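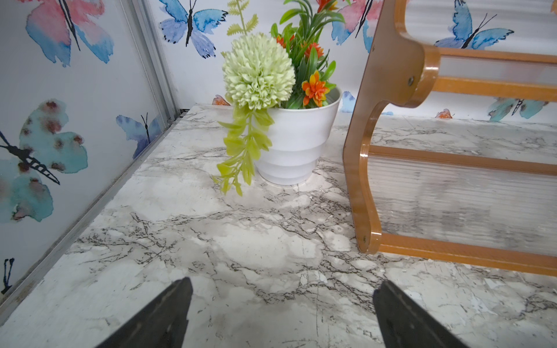

Bench notebook, August. Entry by Itziar Echevarría, with margin notes from Malsha Sheikh

Wednesday, mid-morning, and I finally have the Dronico gripper kit where I can think about it with a cup of tea in my hand. We have the kit on loan from Drerkance until the end of the month, and Malsha wants a yes or no from me before the loan runs out (she would prefer a yes, she has been talking about these fingers since spring). I'm going to write down more than I need to, as usual, so whoever picks this up after me can skip to the part they want.

What we have from them: the two-finger gripper, the wrist camera on its bracket, a cable set, and the Fomau software, which handles calibration and recording. The bracket went on with no fuss at all. The cable was another matter. It's a touch short for our arm once the wrist turns past a certain point, so I routed it along the inside of the forearm and gave it a loop at the elbow. Please leave the loop alone, everybody! I know it looks untidy.

Calibration took 14 minutes the first time and four the second, which tells me the manual is the weak part and the procedure itself is fine. The step where you close the fingers fully before zeroing is tucked away in a footnote. I've penciled it in at the top of our copy.

I set up in the butterfly booth, which I'm fond of. With the patterned walls and the marble-print counter there is plenty in the background to confuse a camera, and if the depth estimate behaves in there it will behave in the plain booth too. The white flower pot is the main object for this round, with the big pale green pom-pom flower and the orange ones tucked in among the leaves. The orange acrylic rack stays to the right of it as the thing we mustn't hit.

I like the pot for this job. The ridges give the fingers a definite place to go, and the flared rim punishes you if you come in too high. The trailing stem down the front left is the awkward bit. It hangs nearly to the counter, so a low approach from that side has to deal with leaves before it gets anywhere near plastic. I'd like to keep it hanging just as it is and see what the planner makes of it, because customers' shelves will have worse.

Camera view: very usable. Both fingertips stay in the picture at the bottom, which I had asked Drerkance about on the phone and was a bit nervous over. You lose the top of the arrangement at this distance, and the top of the rack as well, so the planner can't know how tall either one is from a single close view. I want a look from farther back at the start of every run. Fomau lets you save that as a "prelude" pose (their word, I find it rather sweet).

The clear ribbed panel in the rack is going to be a nuisance. You can see the counter pattern through it, smeared into gray streaks, and I expect the depth to come and go there. For now I've drawn a keep-out box over the whole rack in the software, a bit generous on the near side.

Malsha in the margin: fine, but shrink the box before the shelf runs or we'll never reach anything. Also the counter print is chipped toward the right. Does the segmentation care?

To which I say, good question, and I don't know yet. Those flecks could easily be read as small objects. I'll put it on the list for this afternoon and try it with the minimum object size turned up.

On price, since that's what the office will ask me. The quote is 3577 for the kit with one Fomau seat, and 109 for each spare pair of finger pads. The pads are the number I'd haggle over. Ranasinghe, our usual supplier, may be able to cut something similar for us, and I've left them a message. The support has been lovely so far, I must say; I wrote to them at lunch yesterday and had a proper answer before I'd washed my fork.

Still to do: slow approaches from the right first, then the left with the stem. Check the elbow loop after each batch. Ask Drerkance for a longer cable, and whether the second seat comes cheaper. Malsha has the booth key after three.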